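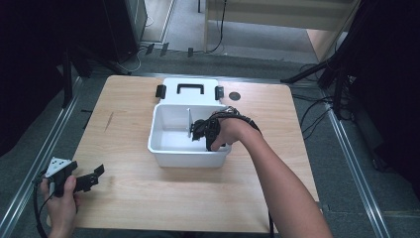 Gentile, list moderator, Holtum Tidy Swap
2025-09-29

> Has anyone tried a box with a divider for the craft cupboard? Mine all end up as one big jumble by January.

Yes! I've got a white plastic one going at the moment – hinged lid that folds right back, black clips on the sides, and a thin upright divider down the middle. I'm keeping the left half free for wool and the right for everything else (my favourite colour of felt included). Do check your shelf depth first, mine's 52 cm and I nearly got caught out. Happy to bring it along to the Lodon swap if you want a look.

Cheers,
Gentile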